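Wodgate - Call for participants: home chores study, second group

Posted March 12, 2023

We are looking for 35 people to do ordinary housework with handheld grippers, in their own homes, so that we can find out how much of that work a machine could take over. No technical background is needed. If you fold your own laundry and make your own bed you already know the job.

What the study is for

Wodgate tests household and shop-floor machines for the companies that want to sell them. The question we get most often is whether a robot can do chores yet. Our answer so far is that it can do parts of some chores, slowly, in rooms it has seen before. Hard objects on a clear surface go fairly well. Cloth goes badly. A towel never lies the same way twice, and a machine that folded one correctly in the morning may fail on the same towel after lunch.

The first group worked mostly on kitchens and on stocking shelves at Rarach, a hardware store that let us in before opening. This second group is about bedrooms and laundry. We want to see how people handle cloth when they can't use their fingers, because that is the position the machine is in.

What you will do

You will have 13 sessions over several weeks, never more than one a day. In each session you get a short list of chores: fold shirts, lay out a sheet, sort socks, move a pile from the bed to a shelf. You do each one with the grippers and then again by hand. The recording runs the whole time you are working, and you can stop it whenever you like.

After each session there is a form to fill in, mainly about what was hard and what you gave up on. Please do give up on things. A chore that a person can't finish with a gripper tells us a lot about what to expect from a robot.

Who can take part

You need to be 18 or over and live within the area served by our Gurkitz office. You need a bed or a table you can stand beside, and use of both hands without pain. People with wrist or shoulder injuries should wait for a later group. Left-handed people are very welcome - we had too few last time. Others in your home have to agree to the recording, and we will ask them to sign the same form you do.

You don't have to clean up before a session.

Pay

$900 in total, paid in 3 equal parts, the last one after your final form is in. If you drop out you keep whatever has been paid. The equipment is on loan and goes back to us at the end.
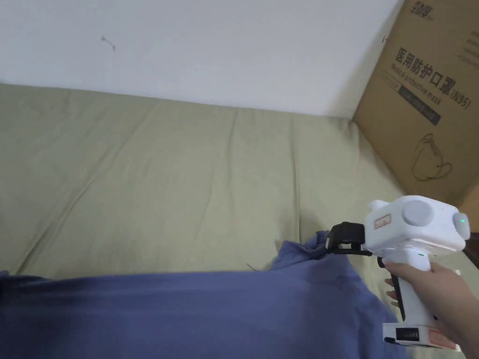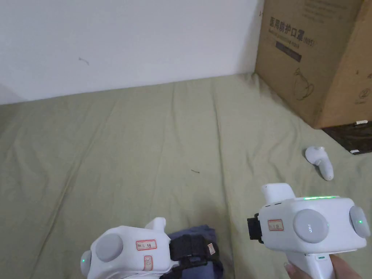 Bed work, with the grippers.

Cloth tasks make up most of the list for this group, and the reason is that our current numbers on them are thin. The Bai arm we tested in October could carry a folded shirt across a room but could not reliably pick up one layer of a crumpled one. A person with a gripper can pinch a fold of blue cloth and raise it into a small peak, as in the first picture, and choosing where to pinch is the part we want to record. We will also ask you to work on whatever sheet is on your bed, wrinkles included. Smoothing it first is a separate task and has its own line on the form.

How to apply

Write to Weronika Gajewski at the Gurkitz office. Give your name, your age, which hand you write with, and a few lines about the rooms you would use. Questions about the recordings, including how long they are kept and how to have yours deleted, go to Chenxi Zheng at the same office.

You will get a reply either way. People we choose will be invited to a training visit before their first session, and the visit is paid separately.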